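Open day talk, speaker notes
Tapio Kemppainen, Saveck, 18/09/2025

Start when the back row is seated. Tell people where the exits are. Phones on silent, questions at the end, except during the demonstration, when they can ask as we go.

Who we are. Saveck builds and tests handling cells for two customers, Pridance and Witico. The building used to be a print shop. We moved in last June. Hannelore Albers runs the workshop, Bohdana Tkachenko writes the control software. Both are here today and will be by the cell after the talk.

What people will see. Two arms working at one tray of mugs and cups. Say early that this is a test cell and that it runs slower than a person. Visitors expect speed and some will be disappointed if we don't tell them first.

Why dishes. Factory parts are all the same, and a mug is not the same as the next mug. Handles point different ways, rims are different widths, some are heavier at the bottom. Pridance wants to know how an arm copes with that before they order anything.

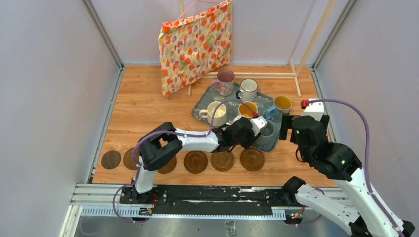

Two arms mean two chances to bump into each other. Bohdana's program gives each arm its own area and a shared area over the tray. Only one arm may pick in the shared area at a time. The other can wait close by. If someone asks why an arm has stopped, that is usually the answer.

Point out the coasters in front of the tray. The three on the right have a raised knob in the middle, so a mug can't just be set down flat on one. Ask the group how they would do it. Give them a minute.

Numbers, if asked. We ran 200 picks for Pridance in the last test round and 181 were good. A dropped cup counts as a miss, and so does a cup that is gripped and then slips. Don't guess at prices. Send those questions to Henrike Kröger.

Walk to the cell. Groups of 36 are too big for the aisle, so split them in half. Hannelore takes the first half, I stay with the second and talk about the grippers. Keep bags off the floor by the cell. Swap when she waves.

Coffee is in the front room until four.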